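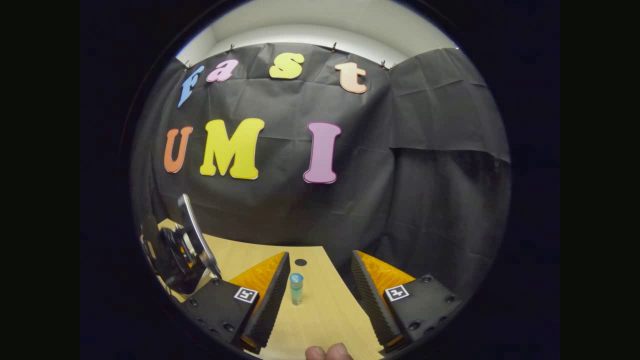 Braltivon is a set of hand-held gripper demonstrations for studying how much a grasping policy depends on what stands behind the object. Every demonstration has the same goal: bring two soft fingers around a small upright object on a table and close on it. The object set includes a small cylindrical vial with a blue cap and a translucent body, placed on a light wood tabletop with the open fingers on either side of it. The fabric backdrop carries foam letters spelling "fast" and "UMI", and the square markers on the finger housings are used to recover opening width at each time step. The wide-angle view is stored as recorded, with the black border around the circle left in.

Contents

The release has 500 demonstrations over 14 objects. Each one is stored as a folder with the video, a pose track, a width track and a short metadata file. Poses are given in the coordinates of the first video image, in meters. Width is in millimeters and is not smoothed. If a marker is lost for a short stretch the width is interpolated and the flag width_interp is set; longer losses caused the demonstration to be dropped.

Backdrop conditions

The metadata field backdrop takes one of 2 values, letters or plain. In the letters condition the foam letters stay on the fabric. In the plain condition they are removed. Wrinkles and seams in the fabric were not controlled in either condition and should be treated as noise. Please do not mix the two conditions without reporting the ratio.

Method

We train one policy per condition and test each on both. Inputs are the current view, resized, plus the last few poses and widths. The policy predicts a short sequence of relative poses. Lens distortion is not corrected — in early tests, correction removed the rim of the view, where the finger housings sit during approach.

Evaluation uses 40 held-out starts. A trial counts as a success if the object is lifted clear of the table and is still held when the time limit ends. Tipping the object and then grasping it lying down is scored as a failure, including for the vial.

Result so far

The policy trained on letters does worse on plain than on its own condition. The policy trained on plain transfers with a smaller loss. Most of the added failures are in the approach: the fingers stop short or arrive off center. Once the object is between the pads, closing works equally well under both. We have not separated the effect of color from the effect of edges.

Known issues

— The operator's fingertips can enter the view at the bottom. They are not masked.
— Other equipment may be visible beside the work area. It is not annotated.
— Translucent objects give unreliable depth estimates. Do not use monocular depth as ground truth.
— Pose drift is higher in the plain condition, which has fewer visual features to track.

Maintainers

Cremilda Cordeiro (recording, metadata), Ronaldo Macedo (pose and width tracks), Elis Sayce (training and evaluation). Report broken folders with the folder name and the first bad time step.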